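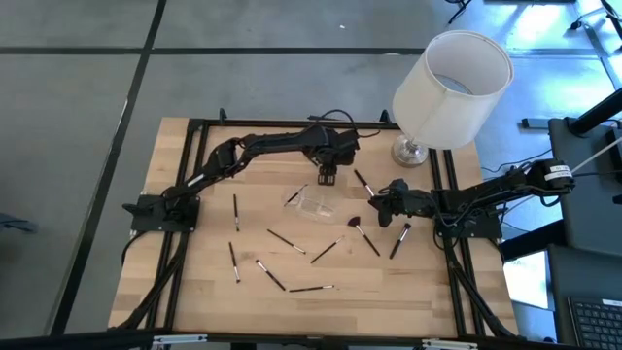 Section 4: Washing and drying your brushes with the Grunley kit

Wash day is my favorite part of owning good brushes, and I hope this section makes it one of yours! The Grunley kit comes with the soap bar, the textured mat, the drying rack and a 50 ml bottle of conditioner. Before you start, get everything out where you can reach it. A wooden tabletop with the makeup brushes spread across it, a clear plastic container close by and a table lamp up in the corner is a perfectly good place to sort and check them, and you can do the wet part at the sink afterward.

What you need besides the kit

Lukewarm water
Two clean towels, one of them old
A measuring cup
A bowl or tub that holds at least 300 ml

4.1 Sorting

1. Separate the brushes you use with powder from the ones you use with cream or liquid. Cream brushes take longer, so wash them last.
2. Hold each brush under a good light and look at the ferrule (the metal collar between hair and handle). If it wobbles, set the brush aside and go to Section 6, Loose Ferrules.
3. Wipe off loose powder on the old towel. Flick gently – no banging on the table edge!

4.2 Washing

1. Pour 300 ml of lukewarm water into the bowl. The water should be no hotter than 40 °C.
2. Wet the hair only, with the tip pointing down.
3. Rub the tip on the soap bar until you get a light foam.
4. Swirl the brush on the mat. Use the wide ridges for face brushes and the fine ones for eye brushes.
5. Rinse with the tip down under a slow tap and repeat until the water runs clear. A foundation brush can need four or five rounds the first time, so be patient with it.
6. Squeeze the hair from the ferrule toward the tip with your fingers. Don't twist.

CAUTION: Never leave a brush standing in water. Water that gets into the ferrule softens the glue, and the hair will start to shed.

CAUTION: Do not use dish soap on goat or squirrel hair. For synthetic hair it's fine now and then if you run out of the bar.

4.3 Conditioning (natural hair only)

1. Put one drop of conditioner in your palm.
2. Work it through the tip, wait a minute, and rinse well.

Note: Synthetic brushes skip this step. Conditioner makes them limp and they stop picking up powder.

4.4 Drying

1. Shape the tip while it is damp. Araba Darko, who tested the kit for us, likes to wrap her fluffy brushes in the paper guards overnight, and they come out beautifully.
2. Hang each brush in the rack with the hair pointing down. If you have more brushes than slots, lay the extras flat on the clean towel with the tips over the edge.
3. Leave them until the center of the hair feels dry. Big powder brushes may need a full day.

CAUTION: Keep the rack away from heaters and hair dryers. Heat can crack lacquered handles.

Note: Replacement mats are part number 378. The older Aretti mat also fits the tray, but its ridges are a bit shallower.

Continue with Section 5, Storage and Travel.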